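Ditwood Joint Brush, Long Handle

Last updated: October

If you have ever tried to get moss and grit out of old mortar with a kitchen scrubber, you are going to love this brush! The Ditwood is a narrow, stiff masonry brush made for the lines between bricks, pavers and stone, and we have been using ours on just about everything that holds still.

The head is 2 inches wide and tapers toward the front, so the bristles get right down into a thin joint without scuffing the faces on either side. The handle is 20 inches long, with a slight bend near the head that keeps your knuckles off the wall (mine are very grateful). It hangs from a loop at the end, and the whole thing rinses clean under a hose.

Thin dark joints between courses of brick, with light gray stone strips running up the wall, are just the kind of work it was shaped for.

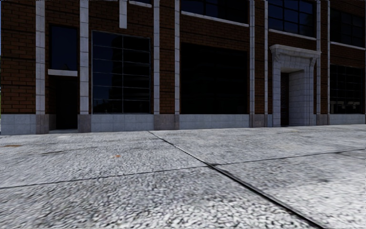 Using it

Start dry and work from the top down, in short strokes along the joint. For stubborn green growth, wet the wall, wait a few minutes and go again. Crumbly lime mortar needs a lighter hand, so try a low corner first!

What comes with it

One handle and 3 snap-on heads: soft, medium and stiff. The stiff one is terrific on concrete. Spare heads are sold singly and also fit the older Hirnby handle, part 86.

Contact Ditwood Tools | Copyright Ditwood | Back to top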